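Notes on research for a novel set in a paper mill

Posted in Writing | 21 shares | 2 comments

A few people have asked how I went about the research for Rirnero, so I am putting the method down while I still remember it. Rirnero is the name of the mill in the book. The town around it is Grernoscombe, and most of the story takes place over one winter in the 1880s.

Where I began

I started with the process and left the plot alone until January. A rag mill of that size ran in a fixed order: sorting, cutting, boiling, beating, forming, pressing, sizing, drying. Each stage had its own workers and its own hours, so the order of work decides which characters can meet and when. My heroine sorts rags. She would have had little cause to be in the beater room, and in the first draft she was there in nearly every chapter. I had to rewrite nine of them.

Sources, in order of use

Trade manuals came first. They are dull and reliable, and they give the names of tools. Wage books came second. I was able to use one from a mill at Valtbridge, 1538 entries long, which lists payments by task and by week. It shows when the river was too low to drive the wheel, as the beaters' pay drops and the sorters' does not. Chapter 12 rests on that pattern.

Letters came last. I find that if I read letters early I begin to copy their voice, and the dialogue goes stiff. By the time I got to them I had a full draft and only wanted to check forms of address and the price of lodgings.

What I changed

Two things in the book are wrong on purpose. The fire happens in the drying loft, although the records I read put most mill fires in the rag store. I needed the height. The foreman also reads a newspaper that would have reached the town a day later than it does in the story. Bilal Farah, who read the second draft, caught the newspaper and missed the fire.

I have left both out of the author's note. The note already runs to six pages and my editor would like four.

Keeping track

Every fact goes on a card with the source, the page and the chapter where it is used. When a chapter is cut, its cards go to the back of the box. I write in pencil and mark doubtful facts with a cross in the top corner – a cross means the fact can be used in dialogue but not in narration, where the reader will take it as settled. At the end of the third draft I had about 60 crosses left, most of them to do with prices.

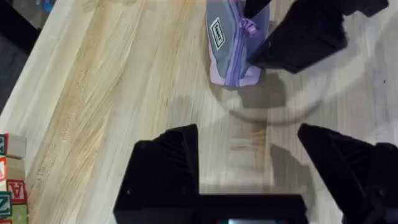
What comes next

The next book stays in Grernoscombe and moves forward by one generation. The mill has gone over to wood pulp by then, and the sorting room has been let as a school. I have the first three chapters in rough form and no title. I am reading school log books at present, which are good on weather and illness and poor on lessons.

Comments (2)

Kyung-hwa Seok
Did you consider moving the fire to the rag store and having her see it from the loft? I kept expecting that after the scene with the lamps.

Joon-young Heo
I use the same card system but file by date instead of chapter. It makes cutting slower and continuity checks much faster. Looking forward to the school book.

Get new posts by email. You can unsubscribe at any time.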